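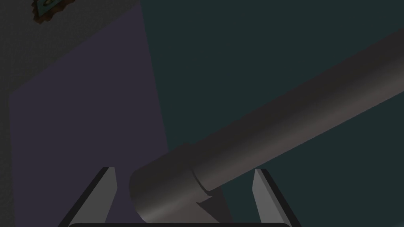

Figure 7. Simulated view from just behind the jaws, with the thick end of the grey rod close to the left finger.

4.2 Gathering the examples

We wanted 1,000 runs in the simulator before training anything, and I'll admit I thought that would be the easy bit. Jozef and I drove most of them by hand, Manee did another 40 in November with the lights turned down, and each run was saved with the view from the gripper plus the finger positions at every step. Lisholm (our name for the set of rooms) changes its wall and surface colours between runs, so you get some rather odd pairings - teal against purple was a regular.

Long objects were the pain! From this close the shaft often leaves the view altogether, as in Figure 7, and the learner has to make do with whichever end it can see. We asked drivers to go for the end cap first and to take their time. Roughly 25 runs were thrown out for bumping the wall, and Danilo argued for keeping them as bad examples - we come back to that in Section 5.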